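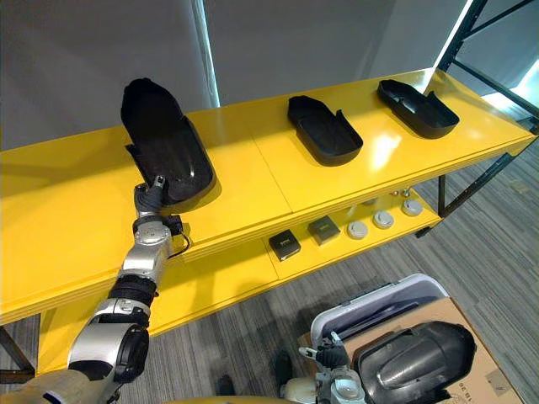
Allthorpe Reuse and Repair: progress report to the Amrani Fund
Prepared by Coralie Gilchrist, 24 June 2021

Summary

The grant was given to test one claim: that small shops in Allthorpe would cut their packaging waste if someone lent them returnable crates and collected them on a fixed round. At the halfway point I would say the claim is partly supported, and less well than our newsletter has made it sound. The crates are in use. Whether waste has gone down is a different matter, and the evidence for it is thin.

I have tried to keep the two apart below. Where I disagree with what we told you in the first report, I say so.

Shops taking part

We signed up 26 shops. Of those, 23 were still sending crates back at the end of the last collection period. On paper that is a good retention rate. I would be careful with it. A shop counts as active if it returned any crate at all, and several of the smaller ones returned a single stack and kept ordering cardboard for everything else. Rocío Palma visited the three that dropped out. Two said the crates took up too much floor space behind the counter. The third had changed suppliers and the new one would not deliver in anything but its own boxes.

The bakeries have done best. They have short supply lines, the same driver every morning and a back door where crates can be left. The gift shops have done worst, and I doubt more visits will change that. Most of their stock comes from a long way off, already wrapped.

Collection round

Dukico has run the collections under the contract you approved. The round has been reliable apart from a bad patch in spring, when one van was off the road and the crates piled up outside the pharmacy. Gualtiero Grasso negotiated a credit for the missed runs, and it appears in the accounts as a reduction in transport costs. It should not be read as a saving we made.

The original plan assumed the van would be nearly full on each run. It has not been. Chiharu Murakami went through the driver sheets and found that the east side of the route could be folded into the west side with no loss to the shops. We intend to make that change in July. I would have preferred to make it sooner, but the contract did not allow it without notice.

Washing

Crates go to Busteo for washing. Quality has been fine. The price has not. The quote we relied on in the application left out the charge for small batches, and nearly all our batches have been small. Aldana Medina has asked two other firms for prices and has had one reply so far, which was higher.

There is also the question of whether every crate needs a full wash after every trip. Those that carry sealed goods probably do not. We are drafting a simple sorting rule for the drivers, but I am wary of giving them one more thing to decide at the curb.

Waste figures

This is the weakest part of the project. We asked shops to weigh their cardboard before and after joining. Only six gave us both sets of weights, and in two of those cases the "before" weights were taken during a holiday season, when every shop throws out more. The drop reported in our first update leaned heavily on those two. Take them out and the remaining 4 show a modest fall in two cases, no change in one and a rise in the other.

I do not think this supports the sentence "shops have slashed their waste," which is still on our website. I have asked for it to be taken down.

For the second half we will lend scales to the shops and have Rocío read them on her visits. It is slower and it costs staff time — time the budget does not really have — but I see no point in sending you another set of numbers we would not trust ourselves.

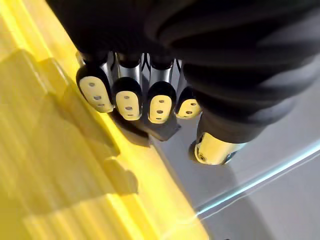 Budget

Spending is close to plan overall, though for the wrong reasons. Washing is over, transport is under because of the credit, and staff time looks fine only because the outreach post stood empty for the first part of the year. With that post now filled, the second half will be tighter. We are not asking for more money. We would like your agreement to move the unspent outreach money into washing.

Decisions we need from you

Approval to move the outreach underspend, as set out above.

Agreement to stop recruiting gift shops and put those visits into the bakeries and grocers already on the round.

A view on whether you still want a final report built around tons of waste avoided. We can produce that figure if you need it, but it would rest on very few shops, and I would want a note beside it saying so.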